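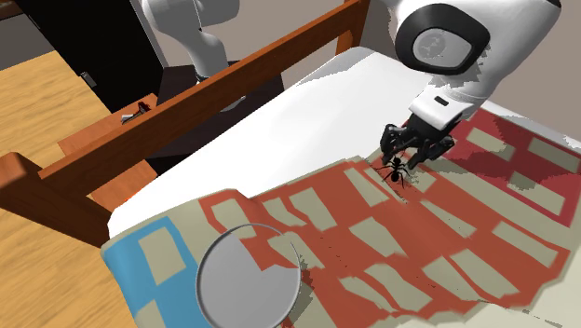
Karine Campbell wrote to ask whether a gripper's results in simulation can be compared fairly with results from a physical arm, and whether the trial pages should say which is which. The answers below have been revised in response.

Zalto Gripper Trials: Frequently Asked Questions

Are the bedroom trials run on real equipment?
No. All trials in the bedroom series are simulated. Results from physical arms are published separately and are not combined with them.

Which grippers are being compared?
The current round covers two models of two-finger gripper, listed as Plollota and Gesach. Each is mounted on the same model of arm and run with the same controller settings.

Why is a bed used as a work surface?
Folded cloth gives uneven support, and a patterned quilt makes it harder for the vision software to separate a small object from its background. Participants have asked for both conditions.

How many attempts are recorded?
Each gripper completes 257 attempts per object. An attempt is counted as successful when the object is lifted clear of the cloth and held for 4 seconds.

May participants use their own controller?
Yes. The controller must accept the standard command set and must pass a check of 40 short motions before it is admitted.

Can camera positions be changed?
Camera positions are fixed within a round. Requests for a different view should be sent before the March round opens.

How are disputed results handled?
A written request must be received within 14 days of publication. The attempt is then replayed from its stored settings, and the outcome of the replay is final.

Last revised 12th December.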